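How Do You Pick a Hand for a Robot?

Think about all the things your hands did before school this morning. They squeezed toothpaste, pulled up socks and maybe carried a very full bowl of cereal, and you hardly had to think about any of it. A robot has to be given a hand, and somebody has to choose which kind! Robot hands are called grippers, and many of them have just two fingers.

Declan Bramwell tests grippers in Ditville, and he loves trying them on ordinary things from around the house. Small snacks in wrappers are some of his favorites.
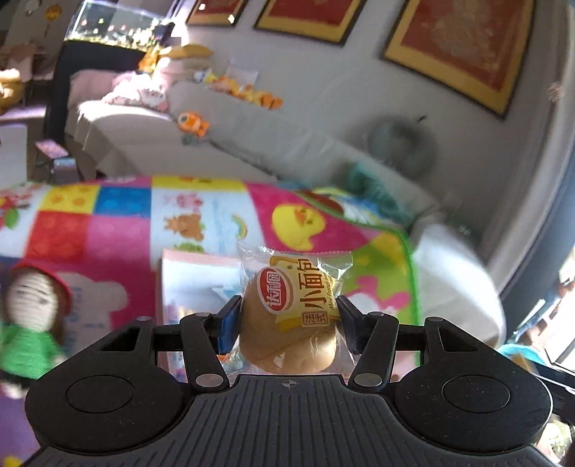

Bread is soft, you see, and plastic wrap can be slippery. Squeeze too hard and you get a pancake - squeeze too gently and your snack may end up on the floor. Declan gives each kind of gripper 33 tries with the same things, so that the test is fair, and he writes down every drop and every squish in a big notebook.

He looks at how wide the fingers open, too. A wide gap gives you more room to fit around a chunky toy, but you still have to line it up nicely before you close it.

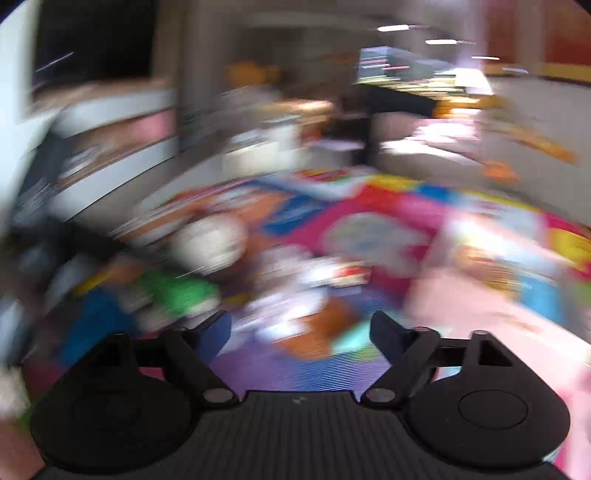

You can try this at home with kitchen tongs and a rolled-up sock. Pick it up slowly, then quickly, and see which way works better for you!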